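Revised Rules for Two-Arm Work at Furniture Height

The Skoswood laboratory has issued a revised set of house rules for staff who operate two-arm robots at tables, counters and other household furniture. The rules take effect on Jul 26, 2021 and replace the interim notice posted at the Gamage building. They apply to all sessions, including short ones run for visitors.

The revision was prepared by Rūta Sepp of the safety office, following a review of 1452 session reports. Most of the reports recorded no fault. Those that did tended to concern cables, floor markings and surfaces the robot had difficulty detecting – glass above all.

What changes

Floor boundary. Hazard tape in yellow and black must mark the limit of the work area. Staff stay outside the tape while the arms are powered, and personal items are kept clear of it.

Clearance. At least 600 mm is to be left between the robot's full reach and any seating or cabinet. Where the room does not allow this, the reach must be limited in software before the session begins.

Transparent surfaces. Glass tabletops may be used only after the table height has been entered by hand and confirmed by a second operator. Approach speed is held to the lowest setting. Objects such as plates and fruit may be placed on the glass, but the grippers must not press them down against it.
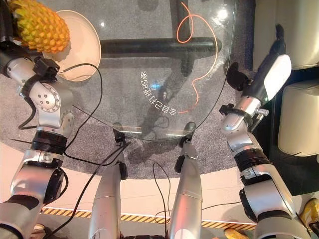 Cables. Every cable within reach of the arms or legs is to be checked before power is applied, including any lying on the carpet under the table. Loops that could catch on a joint are tied back or removed. The check is entered in the session sheet under item 4.

Stopping a session. Any person present may call a stop. Work resumes only when both operators have agreed and initialed the sheet.

Training and questions

Operators who hold the current Traltoto certificate need only read and sign the new rules. All others must attend a briefing of two hours, led by Aigars Vaher, before their next session. Printed copies are available at the safety office – please discard the interim notice.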